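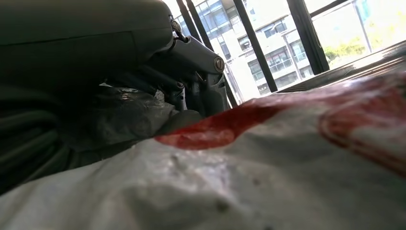 *Page last changed: 27th January*

# How Your Finger Joints Work

A joint is a place where two bones meet. Without joints, your skeleton would be one stiff piece and you could not sit down or hold a spoon. An adult has just over 200 bones, and many of the small ones are in the hands.

## Hinges

The two outer joints of each finger are hinge joints. A hinge moves in one direction and back again, like a door. Hold out your pointing finger and bend the tip. It folds toward your palm. It does not swing from side to side.

The big knuckle at the base of the finger is different. It bends, and it also lets you spread your fingers apart.

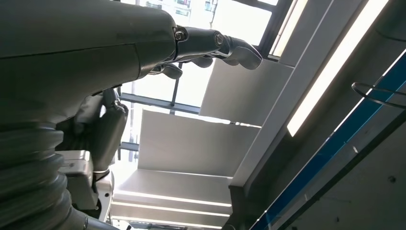
Bones do not touch each other directly inside a healthy joint. The ends are covered with cartilage, a smooth, slippery layer. A small amount of thick fluid sits between them and cuts down rubbing. Tough bands called ligaments hold the bones together. A machine joint is usually held by a pin or a bolt, such as the round one at the knuckle of the dark hand, but no bolt passes through your knuckle — the ligaments do that work from the outside.

## What pulls the finger?

There are no muscles inside your fingers that bend them. Most of the pulling is done by muscles in your forearm. Long cords called tendons run from those muscles, through the wrist, to the finger bones.

**Try it:** Lay one hand on your other forearm. Wiggle the fingers of the lower arm. You should feel movement under the skin.

## Words to know

- **Cartilage:** smooth covering on the ends of bones
- **Ligament:** joins bone to bone
- **Tendon:** joins muscle to bone

Text by Jeptoo Waweru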